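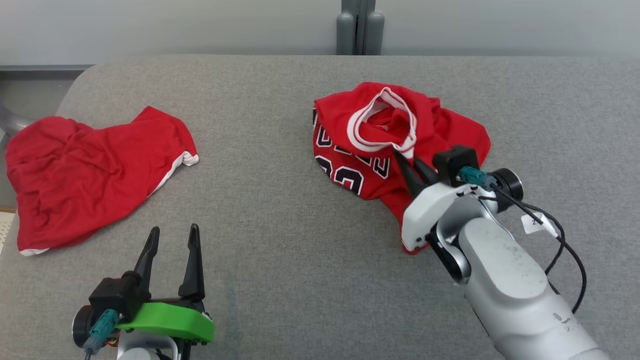

A reader of the last issue objects that garment work should be taught by hand-guiding the arm, since an operator at a remote station "can't feel when the cloth has let go of itself" and will pull too early. The objection is fair as far as it goes. We ran both methods at Fitham this fall and ended up keeping remote control for the two-arm tasks.

Hand-guiding means the operator stands at the table, holds the arm by the wrist and moves it through the task while the controller records joint positions. With one arm it is quick to learn. With two arms it ties up both of the operator's hands, and the gripper commands then have to come from a foot pedal or a second person. We tried the pedal. Operators closed the wrong gripper often enough that we stopped. There is also the matter of the operator's sleeves and forearms, which turn up in the camera images during recording and are absent when the policy runs on its own.

Remote control keeps the person off the table. The Mitico station uses a pair of small leader arms with the same joint layout as the followers, and a trigger for each gripper. The reader is right that it passes back no useful force. Operators learn to judge tension from the cloth: a fold that straightens, a hem that starts to creep. New people need practice before their recordings are worth keeping, and we now discard the first 15 episodes from each new operator without review.

Jerseys are the hard case in the current set. The collar is the best place to start, being ribbed and easy to find in a heap, and most of our operators pinch just below it with one arm and keep the other open until an edge shows itself. Shorts are easier. Laying both garments out at once, one to a side, makes the operator commit to an order, and the policy has to learn that order too. The recording guide from Kiều asks for one garment finished before the other is touched. We follow it, although a few of the better operators complain that it slows them down.

The set so far, as of November 11, 2023, stands at 158 episodes accepted and 32 rejected. Of the rejected ones, 7 were dropped for timestamp gaps between the arm log and the cameras. The rest were operator errors, mostly a second grasp started before the first had been released.

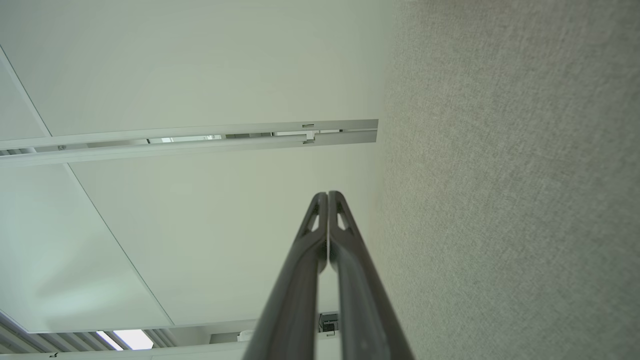 Photo: Grulleck / wrist camera still

Wrist views get their own check. A wrist camera is most useful during the last stretch of an approach, when the fingertips and the cloth are both in view and the overhead camera is blocked by the arm. At other wrist angles it may see the closed fingers against ceiling panels and a light fixture, with no garment at all. Such images are kept in the episodes. Cutting them would leave holes in the sequence, and the policy will meet the same views when it runs. What we do trim is idle time at the start, before the operator has taken up the leader arms.

Exposure is a separate problem. Bright fixtures push the automatic setting down, and red cloth loses its fold detail for a moment when the wrist swings back to the table. Exposure is now fixed at the start of each session. Older episodes have been marked in the index so they can be left out of a training run.

Hand-guiding stays in use for single-arm work and for setting start poses. The next batch, planned for December, adds long sleeves. Sites that want the revised operator checklist can request it from Grulleck at the usual address.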